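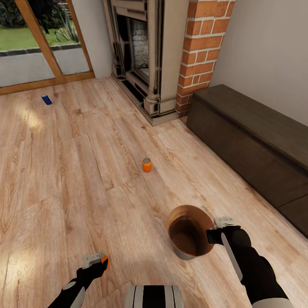 Less salt in a chilled soup: notes from our kitchen in Nida

3/2/25

Print this thread | E-mail this thread

1/ I work in product development at Minduvell. We are a small maker of chilled soups. Several people asked me how we took the sodium in our Otari tomato and lentil soup down from 600 mg to 381 mg per serving, so I will write it here in pieces.

2/ First a small correction to what I wrote last week. I said "salt" when I should have said "sodium." The label gives sodium in milligrams. Salt is roughly 40 percent sodium by weight, so if you mix the two words your calculation goes wrong very quickly. I am sorry for the confusion.

3/ The start was simple. A grocery chain that buys from us wanted a lower number on the panel. They didn't say how low. We chose our own target, and it was lower than where we finished. I will come to that.

4/ The obvious first step is to put in less salt and taste. We did this with small pots, going down a little at each cook. The first two reductions, I could not taste at all. At the third the tomato became sharp and thin, as if somebody had added water.

5/ Salt does more than make food salty. It covers bitterness, and it makes sweet things seem sweeter. When it goes away you meet flavors in your recipe that you did not know were there. In our case it was the skin of the lentil and the dried bay leaf.

6/ We took the bay leaf out. I like bay leaf, my family puts it in everything, but in this soup it had to go.

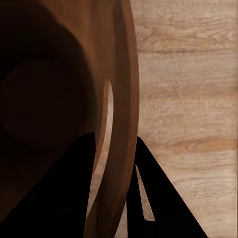
7/ Then we looked for where the rest of the sodium was coming from. The salt we add by hand was only part of it. The vegetable stock base had a lot, and the tomato concentrate had some too, which I had never checked in four years. Please read the specification sheets of your ingredients, all the pages.

8/ Changing the stock base was the most useful thing we did in the whole project. We now cook our own from onion, carrot, celery root and mushroom trimmings. It costs more labor in the morning. The cooks were not happy in the first weeks and I understand them.

9/ Somebody will ask about potassium chloride. Yes, we tried it. In a small amount it is fine. In a larger amount there is a metal taste at the back of the tongue, and people notice it at different levels. I notice it late. One of our packers noticed it in every cup, including the cup where I was sure it was hidden.

10/ There is another thing to consider with it. Some people with kidney problems are told to limit potassium. They read our labels too. We decided to leave it out of this soup completely.

11/ Yeast extract: good flavor, but it brings sodium of its own, so you have to count it. It also pushed the soup in the direction of meat, and this is a soup that vegetarians buy. We kept a very small quantity in one version and then removed it at the end.

12/ What worked better than I expected was acid at the right moment. We add lemon juice after cooking, during cooling, and not in the kettle. The same amount added early almost disappears. Added late, you taste it at the front, and the soup seems more seasoned than it is.

13/ Also toasted cumin, ground the same day. Also roasting half of the tomatoes. Also a little more oil, which carries the spices. Each one is a small step and I could not tell you exactly how many milligrams of sodium each one "replaced." I don't think it can be counted like this.

14/ Now the part which is less pleasant to write about. Salt holds back the growth of some bacteria. If you reduce it in a chilled product, you can't keep the old shelf life and hope. You have to test again from zero.

15/ We sent samples to an outside laboratory and held them for the full shelf life, with some days at a warmer temperature, like a shopper's refrigerator with a bad door. The acidity helped us here, a tomato soup is easier than a potato soup. We still took two days off the date to be comfortable. 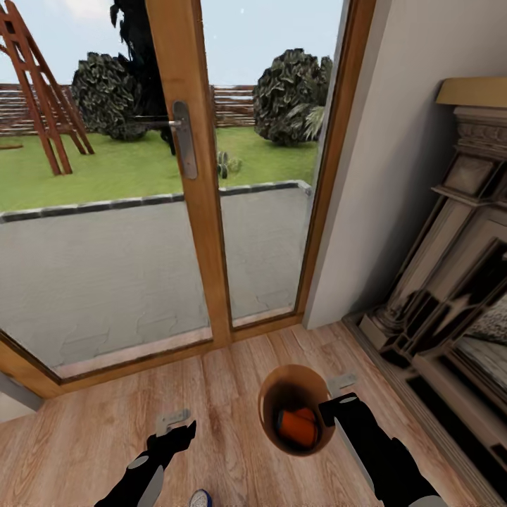

16/ Taking two days off was a bigger fight than the recipe. For sales people two days is a lot. A store far away receives the soup later and has less time to sell it. My position was that the test result is the test result. In the end we changed the delivery schedule for the far stores.

17/ The tasting. We had 44 people, all of them regular soup buyers, and nobody from the company. They received the old and the new in plain cups with codes, in mixed order, with crackers without salt and water between.

18/ I will not publish the full sheet, but the direction is clear enough. More people preferred the old soup when they compared the two side by side. When they got only the new one, most scored it the same as we normally get for Otari.

19/ This difference is important, I think. At home you don't eat two soups next to each other. But if you change the recipe in one step, the loyal customer has the old one in memory, and memory is a kind of side by side.

20/ So we did it in three steps, starting last May, with some months between. We put nothing on the front of the pack during this time. We updated the nutrition panel at each step of course, that is the law and also correct behavior.

21/ Some colleagues in other companies told me this is a little bit hiding. I thought about it. The number was on the label every time. We only didn't shout it. When a pack says "less salt" in big letters, people taste less salt before they open the lid.

22/ Complaints: we received a few in the second step, the word was "bland." In the third step fewer. I can't say if people got used to it or if the bland people stopped buying. Total sales of the line are flat, so I will not claim a victory.

23/ About the target. We wanted to be below the number where we are now. At the lower level the soup was good when hot and poor when only warm, and many people heat it in an office microwave and eat it warm. We stopped at 381 mg and I am at peace with it.

24/ Serving size, since two of you asked. It is the same as before. Please always check this when a company tells you about a reduction. A smaller serving also makes a smaller number.

25/ The next recipe is harder. It is Gentile, our white bean and kale soup. There is no tomato and very little acid, so both the flavor and the shelf life will be more difficult. Beans absorb seasoning overnight also, and on the second day the soup tastes less salty than on the first. We have to taste it at the age when people eat it.
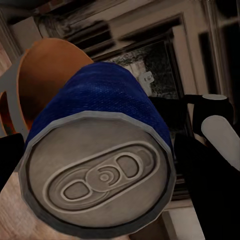 Blue aluminum can, tab still closed.

26/ For small producers who want to begin, my advice is short. Make a table with every ingredient and its sodium per 100 grams. Sort it. Work on the second line of the table first. The first line is usually the salt itself, and you will touch it anyway.

27/ And keep one batch of the old recipe in the freezer as a reference. We forgot, and at the third step we had to cook the old soup again from the old sheet, with a new harvest of tomatoes. It was not the same soup. I lost a week on this.

28/ A question came by message: would I use a ready "salt replacer" blend? I have no strong opinion. Ask the supplier for the complete composition and cook it in your real recipe, in your real kettle. In warm water in a meeting room all of them taste good.

29/ Another question, about the cost. Ingredients went down a little, labor went up more. The price in the store did not change. We carry the difference for now and will look at it again when Gentile is finished.

30/ I will write about the beans when I have some results from the laboratory. The first samples go out when the kettle is free again.

Print this thread | E-mail this thread

Recent from this author
Why our lentils are rinsed twice
Cooling a big kettle: what the thermometer in the middle says
Lemon juice, fresh or concentrate
Paper label or printed lid for chilled soup
Questions I ask before I change a supplier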